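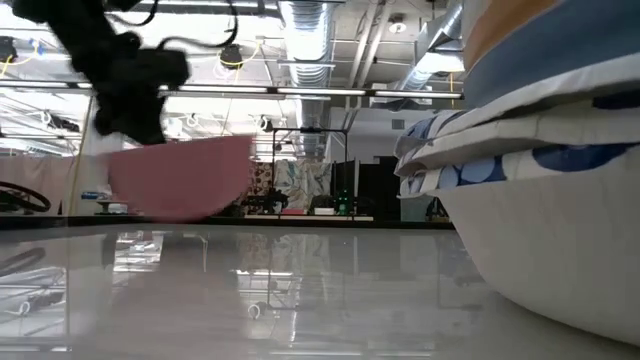 Search the guide... Go

Part 3: Setting up your first wash on the Gallovano

Okay, you've leveled the machine and hooked up the hoses (if you haven't, go back to Part 2, I'll wait). I've run my Gallovano for 7 years now and this is the order I do things in.

1. Open both taps all the way. A half-open cold tap gives you the E4 code and a very long evening.

2. Run one empty cycle on Hot with no soap. Mine smelled like a new shower curtain the first time – that goes away.

3. Pull out the drawer and check that the little blue flap is UP for powder or DOWN for liquid. It ships in the up position.

4. Sort your load. Cloth napkins, pillowcases and thin towels can all go together on Mixed 37. Keep anything brand new and brightly colored out for its first couple of washes.

5. Fill the drum until you can still fit your hand, flat, on top of the pile. I used to stuff it and everything came out with creases like a road map!

6. Pick your spin. I leave it at 1,000 for cottons and drop to the lowest setting for anything with a trim or a border.

7. Press and hold Start until it beeps twice. One beep means you've only paused it.

Note: The door stays locked for a bit after the cycle ends. Don't yank it. I cracked a handle that way and the new one had to come from Praddale, in April, in the wrong color.

Caution: Hot 98 is for plain white cotton only. Check the label first, and keep kids away from the glass while it's running.

Folding is up to you, but I shake each piece out and fold it while it's still a tiny bit warm – way less ironing.

Comments

Inger Lauritsen
Mine beeps three times at step 7?? Still starts fine though.

Modupe Uzor
The flap! Two months of soap sludge and it was the flap. Thank you!

Related
Part 2: Leveling and hoses
Part 4: Cleaning the filter
Clikance dryer, stacking kit notes
Zelenák drum light replacement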